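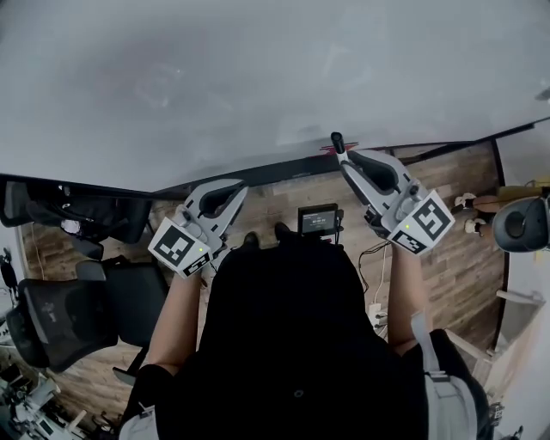
**To:** Cisneros Fund, small grants desk
**From:** Romana Kováčik, Rullbridge Adult Learning
**Date:** Thursday, April 22, 2021

This report covers the second part of the evening reading and writing course at Rullbridge. The grant pays for the tutor, the workbooks and the bus passes.

## Enrollment and attendance

We have 24 learners on the list. Two left in the winter, one for a night job and one who moved away, and both places were filled from the waiting list. Attendance dropped during the bad weather and has come back since. The group that meets at the Lutilska branch library is the steadier one. The Rullbridge group has more shift workers, and they miss a session when their hours change.

## Teaching

The tutor has moved the lower group off the printed reader and onto everyday papers: rent letters, pay slips, forms from the clinic. Learners bring their own if they want to. Progress in reading is good. Spelling is slower, and we have added a short spelling drill to the start of each session.

Nine learners have asked to sit the county certificate. Vundum, who supply the workbooks, sent the wrong level in the first box. The right ones came after a phone call and we were not charged for the return.

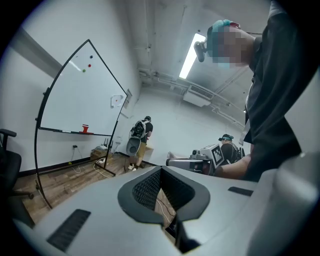
## Spending

Tutor pay is on budget. Bus passes are under, as several learners now share rides. We would like to move what is left on that line to exam fees and need your written approval to do it. Printing is slightly over and we will cover the difference ourselves.

## Next steps

- Certificate practice papers start in May.
- The library has offered us the same room through the summer. I still need to confirm the closing time with them.
- Learner interviews will be typed up and sent with the final report.

Please send any questions on the budget line to me directly.

Romana Kováčik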